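Thread on sorting the shelf-and-table corner in the back room, mostly so I remember the settings next time.

Table first. It's the light wood one, pushed hard up against the white wall. Anything tall goes to the wall side, anything soft stays at the front. Depth is the limit here, not width.

Towels: terry only. The waffle ones from Riis went to Áine Corrigan, who has a use for them. Terry holds more water per gram but takes up far more volume when it hasn't been folded.

Fold is thirds lengthwise, then half, then half again. 14 cm wide on the shelf, which leaves room for a hand either side. Rolling saves depth but the stack creeps forward every time one is pulled out.

Weighed one dry hand towel on the kitchen scale: 174 g. The bath size is 496 g. Shelf brackets are Gornberg and rated well above anything I'll put on them.

Grey-blue terry, bunched up. Paper cup and lidded jar stay back by the wall, next to the packet.
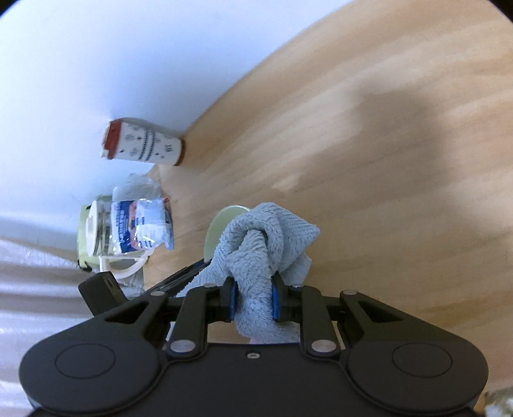 Does terry need ironing before it goes on the shelf?

Leave it unironed. Heat and pressure flatten the loops and a flat loop absorbs less. Shake it hard twice while damp, then dry it, then fold.

Softener is the other thing to skip. It coats the fibre. Lærke Lauritsen swears by half a cup of white vinegar in the rinse and I've seen no harm from it since April.

Unopened packets are a separate category. They get stored upright, label out, and don't go in a drawer until opened. Drawers are for things in rotation.

Disposable cups: one out, the rest in the Hullus box under the table. A sleeve of them left on top always ends up on the floor.

Lids go with their jars. Spare lids with no jar get a month, then recycling.

Still to do: the top shelf, and the bag of odd flannels — 9 of them, none matching. Will add to this when the second bracket is up.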